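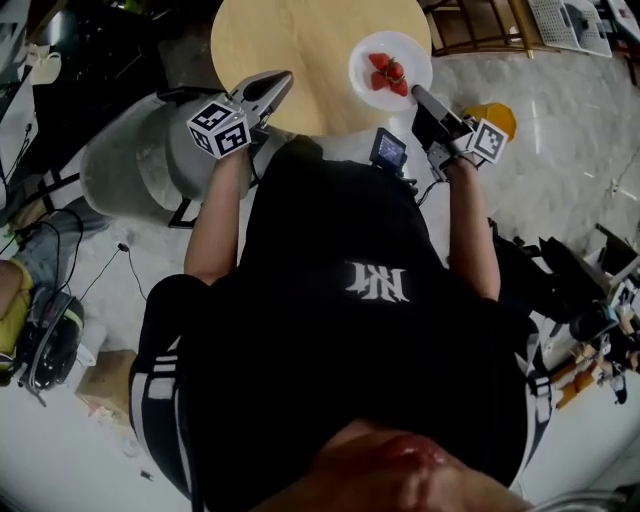

December, a little after 11 at night

The plum spirit is in the jars and I smell like a fruit stand that has given up. Seventeen jars, lined up along the bottom of the hall closet where the winter boots used to live. The boots are now in the bathtub. I will deal with that in the morning, or whenever I next want a bath.

I went with the Grendham vodka again. It costs very little and tastes of very little, and both are points in its favor when you plan to bury it under plums. Last year I splurged on the Zanness because the man in the shop looked at me a certain way, and after ten weeks with cinnamon and orange peel I could not have told you which was which. My wallet could.

The recipe says 800 grams of sugar. I put in less, tasted it, put in a bit more, tasted it, and by the fourth round I was no longer a reliable judge and went to lie on the couch. When I came back I added the rest. So, 800 grams. The book was right and I have a headache.

Spice notes, for next year, when I will have forgotten all of it: two cloves to a jar and no more. The three-clove jar from last winter tasted like the dentist. Star anise comes out after a week. I put that in capital letters on the lid last time and then kept the jars in the dark, where I couldn't read the lids.

Ordered labels from Gravurer. I wanted 20. The smallest run they do is 1,000, so I now own enough labels to see me through to the grave and leave a few to the heirs. They are quite handsome, cream with a thin green border, and they say "Plum Liqeur." I checked the proof twice. The missing u is in the proof. It is all mine.

Also went to the Akbari tasting this evening, before the jars. They were pouring a dark rum finished in some kind of sherry cask, and it was lovely, raisins and burnt toast and a long warm end to it. Then I saw the price, 195 a bottle, and discovered I mainly tasted toast. Came home with a small bottle of their bitters and a free coaster. The coaster is under the short leg of the kitchen table and doing good work.

Tried the bitters in ginger ale with a squeeze of lime. Very nice. Tried it again to be sure.

The jars need a shake every other day until the sugar is gone. I've set an alarm on my phone for 7 a.m. and called it PLUMS. Must buy cheesecloth. Must move the boots.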